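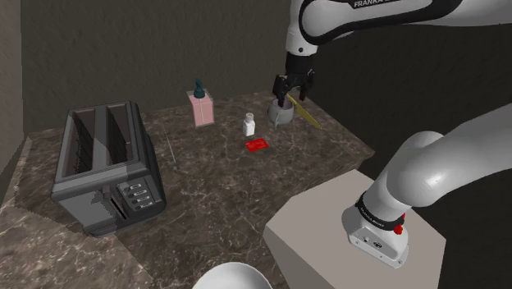 *Image courtesy of Clanis Surfaces*

**FOR RELEASE IN AUGUST**

**Clanis brings back the dark countertop, with apologies to 1986**

NOLTANCE — Clanis Surfaces, which has spent most of its life selling white kitchens to people who own red wine, will add 16 dark patterns to its countertop range this August. The collection is called Vamach. It runs from a brown with pale veins to a black so complete that the sales team keeps losing its pens on it.

Longtime customers may remember the company's first dark line, launched in 1986 and withdrawn 2 years later, when fashion moved on to peach. Clanis has kept one slab from that run. It serves as the lunchroom table and has outlasted every chair.

Vamach tops come in polished and matte finishes. Crumbs show on the polished one. They also show on the matte one, but with less enthusiasm.

Sample boxes will be sent to 360 kitchen dealers ahead of the launch, and the full collection goes on display at the Lu Street showroom in Noltance, open from 9 a.m. The coffee there is free and has been described by visitors as warm.

Dealers who still have peach in stock are asked not to send it back.

**Press contact:** Clanis Surfaces press desk, Lu Street, Noltance

\###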